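Dear Svenja,

Thank you again for your patience while we pulled this together, and for the kind note you sent after the August call. It cheered everyone up here at Caltness, and it has been pinned over the kettle ever since!

The main news is that the account cleanup is nearly finished. When the Fillard grant started we had 2184 customer logins on the old Flosenton system, many of them with passwords that hadn't been changed in years. As of this report, 1871 of those have moved to the new sign-in with a second step by text or app. The rest belong mostly to people who have moved away or stopped using the service, and Igor Sýkora is working through them by letter (slow going, but he is very good at letters).

We use cookies to remember your preferences. Accept all | Manage settings
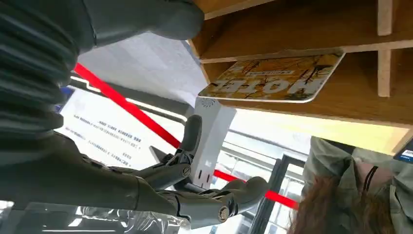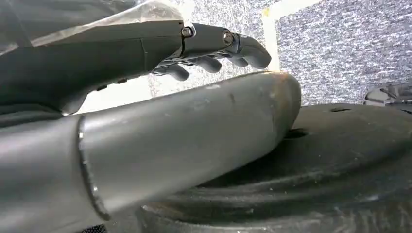 We also ran the practice breach you asked for. Horrocks sent a made-up phishing email to all 25 of our staff, and 6 of them clicked on it, me included, I'm sorry to say. It looked just like a parking notice! What pleased me was how fast the reports came in. The first one reached Igor before he had finished his coffee, and by lunchtime we had locked the test accounts and drafted the notice we would send to customers in a real case. The draft was too long and a bit frightening, so we're rewriting it in plainer words.

Two things are behind. The backup test slipped because the new storage arrived late, and we still owe you a written rule on how long we keep old phone numbers and birth dates. I would like to move both into the next quarter, with no change to the budget, if that suits you. Igor can send the spending sheet separately whenever you want it.

With warm thanks from all of us at Caltness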